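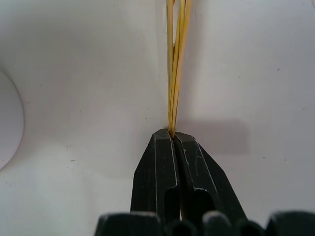 Kirnham Yard Broom, Stiff

Product code 188
Head width: 78 cm
Handle: ash, unvarnished, sold separately for reasons lost to history
In stock at Bundness. Allow 3 working days for delivery.

There are two sorts of people who buy a yard broom. Some have a yard. The rest have a patio, a packet of block-paving sand and a long weekend, and by the end of it they would like a softer broom. We sell one of those as well (see Kirnham Yard Broom, Soft), and it would save us both some postage if you read the next bit first.

The Stiff is for concrete, cobbles, tarmac and the sort of mud that has settled in and started receiving post. It will shift wet leaves. It will shift gravel too, whether or not you wanted the gravel shifted. It is no good for flour, sawdust, plaster dust or anything else finer than sugar, which it will simply move about and annoy.

We have made this head to the same pattern since 2000, apart from one June when we tried a cheaper block and had most of them back by autumn. The handle goes in at a slant. Push it home by hand, turn the broom upside down and knock the end of the handle on the ground. Please don't hit the head with a mallet. Then put in the screw, which is in the small paper bag you have just thrown away.

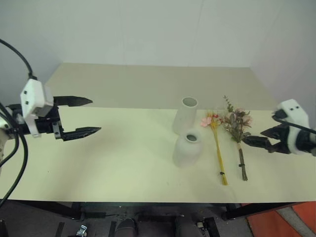
Ansah bought the Stiff for a stable block and reports that it outlasted two wheelbarrows, though the first winter was spent picking up shed bristles, and four stars seemed fair.

It is fair. A new head drops a few bristles in its first weeks and then calms down. If yours is still moulting after that, send it back and we'll swap it.

Care

Hang it up. A broom left standing on its bristles will set in a curve, and from then on it sweeps only to the left. Rinse off salt and slurry. Creosote is not a conditioner.

Also bought with this

Kirnham Handle, Long
Flisutia Boot Scraper
Coal Shovel, No Frills

Returns accepted unused, or as near to unused as you can keep a straight face about.

Page last updated 2022-10-08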